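Osei to leave Losto Sport breakfast show after seven years

Salamatu Osei will step down as host of the Losto Sport breakfast programme in September, the station has confirmed. She told listeners shortly before 9am, at the end of the racing results, and said she would carry on until the new football schedule starts.

Osei joined Losto as a weekend reporter covering lower-league grounds and was given the early slot when the station moved its sports output from Flurness to the larger studio in Stolham. She has presented the programme for seven years. Before that she read the sports bulletins on the afternoon show and worked as a touchline reporter for the station's rugby coverage.

She is staying with the company. From the autumn she will present a midweek interview programme, recorded in Stolham, with athletes and coaches who have retired or are close to it. The first run will have 46 episodes, each lasting an hour. Losto has not yet named any of the guests.

"I've set an alarm for ten past three for a long time and I would like to stop," Osei said on air. "I still want to talk about sport for a living. I'd just like to do it after lunch."

In a short statement, the station thanked her for her work and said the breakfast programme would keep its current running time of 6am to 9am. The phone-in will stay at half past seven. The fixtures round-up, which was cut to five minutes last winter, will go back to ten.

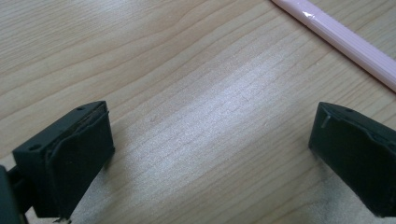 Who will take over

Losto has not announced a permanent replacement. A group of stand-in presenters will share the programme for the first month, and the station expects to fill the post before the end of the year. The job will be advertised outside the company as well as to existing staff.

The Tsikata production company, which makes the programme for Losto, said the present producers and reporters would stay in place. It has a contract to supply the breakfast show and two weekend programmes, and the change of host does not affect either of the weekend titles.

Osei is best known outside the breakfast slot for her commentary on the Flurness half marathon, which she has covered from the lead car, the finish line and, one year, on foot. She ran that edition with a radio microphone and finished 124th, giving updates at each water station. She said she would be back at the race next spring, but only in the commentary box.

She has also hosted the station's end-of-season awards evening in Stolham. That role is under discussion, and Losto said it would give details when tickets go on sale.

Final programme

Osei's last breakfast show will be broadcast live from the Stolham studio with an audience of 100 listeners. Places are free and will be given out by draw. Entries can be made through the station's website or by leaving a name and phone number with the switchboard, which is open from 8am to 6pm. Those chosen will need to be at the front entrance by 5.30am.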